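**Clothes swap - what we learned, what's next**

Quick one this month, the print deadline moved up and half of this got typed standing up.

So. The Womalville swap is done for December. Doors opened at 10, shut at 3, hall swept by 4:30. Thank you to everyone who brought stuff, took stuff, or did both and left with more than they came with (you know who you are).

We put out 3,000 flyers this time. Too many. There's a box of them left by the door at Zarnmont Street if you want scrap paper for the kids, the backs are blank. Next time we print fewer and spend the money on hangers, which ran out before lunch. Again.

Things that went fast: winter coats, anything in a kids' size, boots. Gone in the first hour, pretty much all of it. If you want coats for a growing kid, come early. Things that sat there all day: suits, wedding guest dresses, one very large pile of scarves. The scarves are going to the Sepp thrift store with the rest of the leftovers. Please don't bring scarves in spring. Please.

**Tokens**

A few grumbles about the token system so let me go over it again. One item in, one token. One token, one item out. Doesn't matter if you bring a T-shirt and leave with a coat, that's the whole idea. Limit is 200 tokens per group for the school and club drop-offs, and no limit for households, although if you're backing up a truck please call first.

Tokens from this swap are good at the next 2. After that they expire. We changed the color so the old green ones are no use now - if you find one in a drawer, keep it as a souvenir or let the cat have it.

**Denim, since everybody asked**

Most questions at the table were about jeans. What counts as too worn, what do we turn away, can you bring ones with holes.

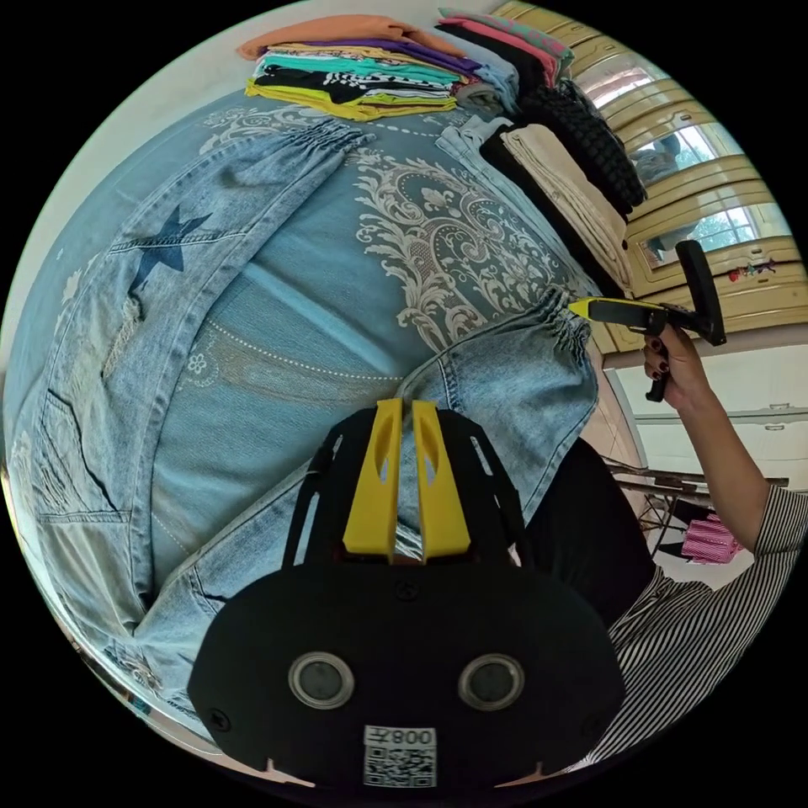
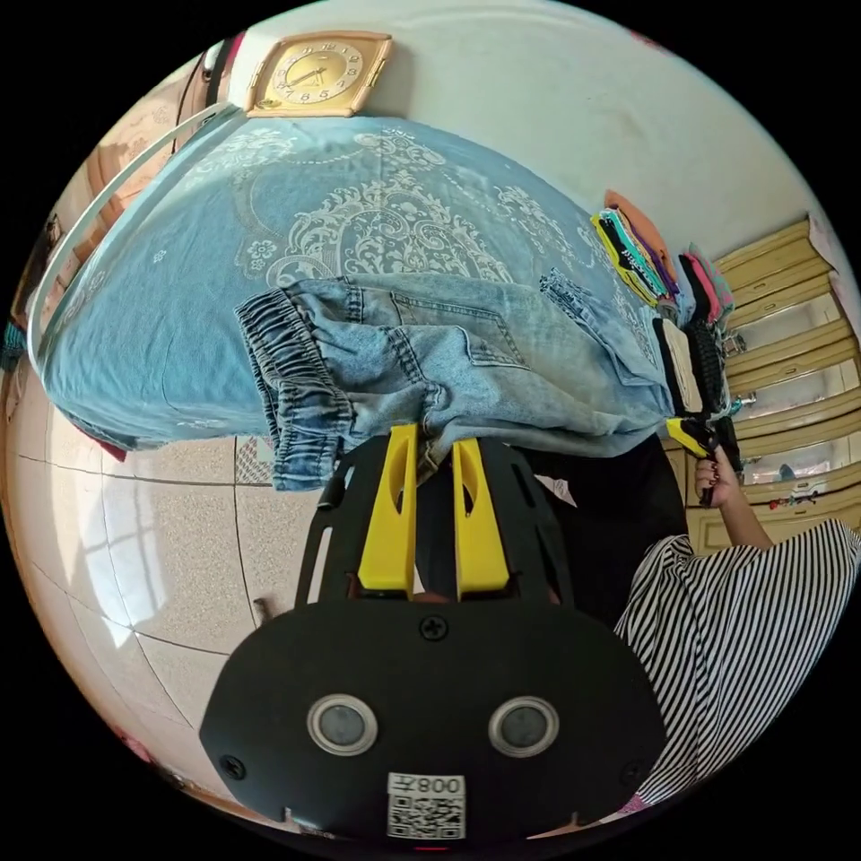
The rule on the intake sheet says "clean and wearable" and that's all it says, so people read it five different ways. Some of you threw out perfectly good jeans at home becuase they had a hole in them, and some of you brought us pairs with no zipper. The question is whether the damage is the look or the damage is the end. Light blue, faded, frayed patches all over like the pair laid out on the bed in the first photo - fine, bring them, teenagers fight over those. A seat worn so thin you can see through it - no. Broken zipper - no, unless you fix it first. Missing button - ok, safety pin a spare one to the waistband and somebody will sew it on.

Check the crotch seam and the inside of the thighs. Hold them up to a window. If light comes through it's a rag, and rags go in the blue bin behind the hall, not on the table.

Hems: a scruffy hem is ok. A hem that's hanging down in a loop gets caught in shoes, so either tack it up or cut it clean. Takes five minutes. Iron-on tape is fine if you hate sewing, just know it gives up after a few washes and then you're back where you started.

Wash before you bring, cold, inside out, no softener. Dry them all the way. We had one bag that was tied up damp and I won't describe the smell, the whole bag had to go.

Write the size on masking tape and stick it on the waistband. Real size if you know it, not what the label says, a lot of labels have faded to nothing and the stretchy ones have usually grown. Measure flat across the waist and double it. That one thing would save us about an hour of people holding jeans up against themselves in the aisle.

**Mending table**

It worked! We weren't sure. Clodasier lent us two sewing machines and a big tin of thread, and there was a line most of the day. Mostly zippers and coat linings. Couple of backpacks. The one thing we need is more people who can thread a machine without swearing at it, so if that's you, there's a sign up sheet on the board at the library.

Also need: pins, good scissors (not the ones from the craft drawer), a better lamp. The overhead light in that corner is terrible and doing black thread on black cloth in there was a misery.

If you left a gray coat with a half-done lining, it's hanging in the office. Lining's finished now. Come get it.

**Odds and ends**

- Lost and found: one child's mitten, reading glasses, a travel mug with tea in it. Mug has been washed.
- Folding tables 4 and 7 wobble. Don't put shoes on them.
- Parking was a mess. Use the lot behind the feed store, the owners are fine with it, just leave the loading door clear.
- We are NOT taking pillows. Or duvets. Or single socks, even nice ones.
- Bags. Save your paper ones with handles, we ran out at noon.

Next swap is in April, same hall, same hours. Drop-offs start the week before, evenings, side door. Ring the bell and wait, it's a long hallway.

Spring flyer needs a drawing for the front. Black and white, anything but a hanger, we've had a hanger three times. Leave it in the tray at the library desk by the end of Febuary.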